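3. What a tidy desk is supposed to look like

Advice on desk order is easy to find and hard to test. The handbooks we read agree that a work surface should be "clear," then disagree about what may stay on it. The Dakden guide allows a computer and one writing tool. The Heltora guide allows whatever was used in the past week, a rule that would let most of us keep everything. Neither offers evidence that its version helps anyone find a pen faster. This section looks at one small set of desk objects and asks whether the usual categories (in use, stored, stray) can be applied to it without guessing.
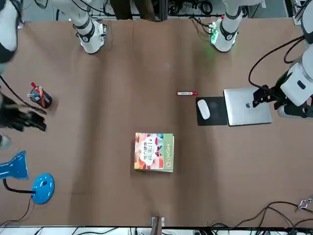
Negin Karimi and Siv Vik
Section 3 of the Zosivlow working paper on office surfaces. Revised 21 December 2020.

3.1 The marker problem

Writing tools are the easy case in every guide: they belong in a cup. In Figure 1 a black holder has pens and markers standing in it, with blue, white and orange among them, while one white marker with a red cap lies on the table near the mouse pad. Both guides would call the second marker stray. We are less sure. A marker beside a mouse may have been dropped, or it may have been put exactly where a hand would want it. Its position tells us where it is. It says nothing about what anyone meant by it.

This matters for the older survey work. Li reports 3,606 coded objects, of which 2,222 were marked "out of place." The coders worked from pictures alone and never spoke to the people who used the desks. We don't see how they could have known. A pen outside a cup was counted as a fault, and the total was then used to show that most desks are badly kept. That is a circle, and a good deal of later advice has been built on it.

3.2 Flat things and the question of stacking

Laptops, books and mouse pads share a shape, and the usual instruction is to stack or line them up. Stacking saves surface. It also buries things, and a book under another book has to be dug out. The guides treat the first effect as a benefit and leave out the second.

There is also the matter of overlap. A corner of a closed laptop under the edge of a mouse pad takes up slightly less table than the two laid apart, yet coders who worked under the Dakden rules scored overlap as disorder in every case. Two books with their edges offset were scored the same way. We could find no reason given, apart from a preference for right angles.
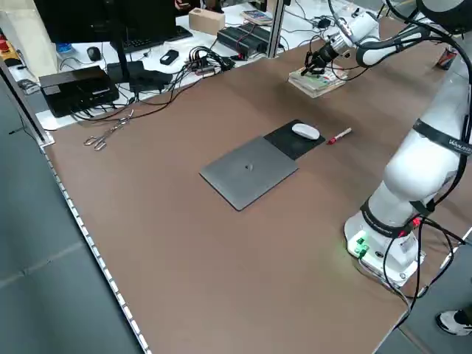
Karimi and Vik are too hard on right angles, Henning wrote in reply to our first draft. When things are squared up, I can tell at once that one is missing. When they lie every which way I have to look at each of them. That's worth something, even if you can't put a number on it.

We accept the point about missing items, with a reservation. Squared-up objects may be easier to check against memory, but this would need to be tried with people who didn't arrange the objects themselves. The one trial we know of had 12 participants, all of whom had set up their own desks that morning. Naturally they noticed what was gone.

3.3 Are books desk objects at all?

The Heltora guide sends books to a shelf without discussion. This assumes a shelf, and it assumes that a book on a desk isn't being worked from. In Figure 2 the books form a low pile, a bright cover in orange, red and cream on top and a pale green book beneath, with the laptop and mouse pad to the right.

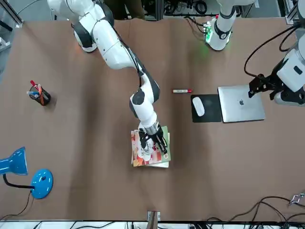
Figure 2. Stacked books, marker, mouse pad with mouse, and closed laptop.

A strict reader of the guides would remove the pile and leave the rest. But the laptop is closed too. If a closed laptop counts as equipment at rest, it is hard to say why a closed book should count as clutter. The difference seems to be one of habit: computers are expected on desks now, and books have come to look like leftovers.

We asked for comments on this point by letter in December and had 73 replies. Most repeated the shelf rule. Very few said what the rule was for.

3.4 Distance as a weaker but safer measure

Given these doubts, we suggest dropping "in place" and "out of place" from coding sheets and recording only what lies next to what. Mouse on pad, marker beside pad, laptop beside pad, book at the far side of the table: two coders can agree on such notes without deciding whether the owner is a tidy person. 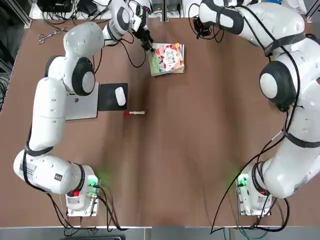
Figure 3. Laptop, pad, mouse and marker close together; closed book farther up the table.

Such a record is dull, and it won't produce a score. It also leaves open whether a group of objects lying close together was made on purpose. We think that question has to be put to the person at the desk, preferably before the desk is cleared.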